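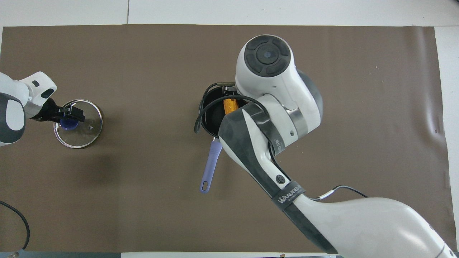

Putting a lid on a pot is the kind of job you give a four-year-old to keep them out of the way of the stove. Jarrah Sheehan has spent most of his doctorate on it, and he would like it known that the four-year-old has advantages.

"They can see it, for one," he says. "They can also feel it, and they don't care if it goes on crooked."

Sheehan works in the manipulation group at Skiltau, a research outfit that occupies the back half of a former carpet showroom and still has the carpet. His project is called Samero. Nobody in the building will admit to choosing the name. Its subject is what two robot arms ought to do when one of them is confident and the other has no business being so, and its chosen battleground is cookware: a small black pot, a glass lid with a blue knob, and a corn cob, cast in the role of dinner.

Glass is the villain. Most depth cameras work out distance by looking at light coming back off a surface, and a transparent lid is a poor correspondent. Some light comes back from the rim, some from the table underneath, and some from whichever ceiling fitting happens to be reflected in the middle. The software dutifully assembles all this into a three-dimensional shape that resembles a lid in the way a dropped pavlova resembles a pavlova. Ask a robot to centre that shape over a pot and it will do exactly as it's told, several centimetres off to one side.

The usual cures are well known and mildly embarrassing. You can spray the glass with matte powder, which makes it beautifully visible and unfit for kitchens. You can give the robot a perfect digital model of the lid, which works until somebody buys a different lid. Or you can collect thousands of demonstrations and hope the network sorts it out for itself, an approach that has made remarkable progress and that Sheehan describes as "very good, and very hungry".

Samero's method is to stop believing in the lid and start believing in the knob. The knob is solid, opaque and a sensible colour. Once the gripper has closed on it, the arm knows where the knob is to a fine tolerance, courtesy of its own joint angles, and doesn't need the camera's opinion. Everything else about the lid is treated as a guess: how wide it is, how far it hangs below the fingers, whether it has tilted on the way up. The system carries a whole crowd of guesses at once and throws them out as the evidence comes in.

Evidence, in this case, means bumping into things. The arm lowers the lid until it meets resistance, notes the force and the angle, backs off a touch and tries a slightly different spot. A rim touching a rim on the left tells you something quite different from a rim touching a rim on the right. After a few taps most of the guesses have become untenable, and the survivors agree well enough for the lid to be set down.

I watched this for an afternoon. It has the rhythm of a person trying to find a keyhole after a long dinner.

The other arm was the idea of Soledad Nakamura, who leads the group and came to robotics from structural engineering, where things are expected to stay put. A light pot on a paper mat doesn't. Prod it with a lid and it slides, and every bit of carefully gathered evidence becomes evidence about where the pot used to be. Nakamura's view was that a second arm could attend to the pot's end of the problem while the first attended to the lid's.

"People assume two arms is twice the robot," she says. "For the first few months it was half the robot. They mostly apologised to each other."

The apologising was a real bug. Each arm's planner treated the other as an obstacle to be given a wide berth, and over a space the size of a saucepan there is no wide berth to give. One would retreat, the other would retreat from the retreat, and both would end up at opposite sides of the table like guests who had just discovered they shared an ex-husband. The fix was to make the arms plan together but worry separately. They share a single plan for motion. Each keeps its own account of how sure it is, and whichever is less sure gets to move first.

That last rule is the heart of the result, and it runs against instinct. You would expect the confident arm to lead. In practice, letting it lead meant it arrived promptly and then stood over the pot, blocking the camera, while its colleague fumbled. Letting the doubtful arm go first means the doubt gets dealt with while there is still room to do something about it.

Now for the numbers, which are respectable and which Sheehan recites with the air of a man reading out his own school report. In a run of 100 attempts with the single-arm version, the lid ended up seated 59 times. With both arms and the confident one leading, it did worse than anyone has been willing to put on a slide. With the doubtful arm leading, over another 100 attempts, it was 80. The method had been given 14 demonstrations by a human operator, a tiny quantity by current standards and still enough, Sheehan says, to make the operator thoroughly sick of corn.

The operator was Elsie Prendergast, and she disputes this. It was the lid she got sick of.

Eighty in a hundred is a long way from a kitchen. Fletcher Lockyer, who builds handling systems at Hudomton and has no stake in the project beyond a professional interest in seeing it fail informatively, points out that a commercial kitchen that dropped one lid in five would be closed by its own staff. He also wonders about speed. A single placement currently takes long enough to make a cup of tea, though not to drink it. And he would like to see it tried with steam, fogged glass and a pot somebody has filled too full.

"But I like that it knows when it's guessing," he says. "I've got machines on my floor that have been wrong with total conviction for years."

The failures have their own folder, and it repays a browse. Most are tilts, where the lid catches one side of the rim and the guesses settle, quite reasonably, on a wrong answer. A good number involve cables, which drape over things and press on them and are modelled by no one. In one, the lid is placed with great delicacy on the mat beside the pot and the system reports success.

Sheehan's next step is to swap the knob for a flat strap handle, which offers the gripper much less to be certain about. Nakamura wants to try a bigger pot. The group will take both versions to a workshop in Thepsuriya in December, along with two lids, because glass doesn't always enjoy the luggage hold. The corn will be bought locally.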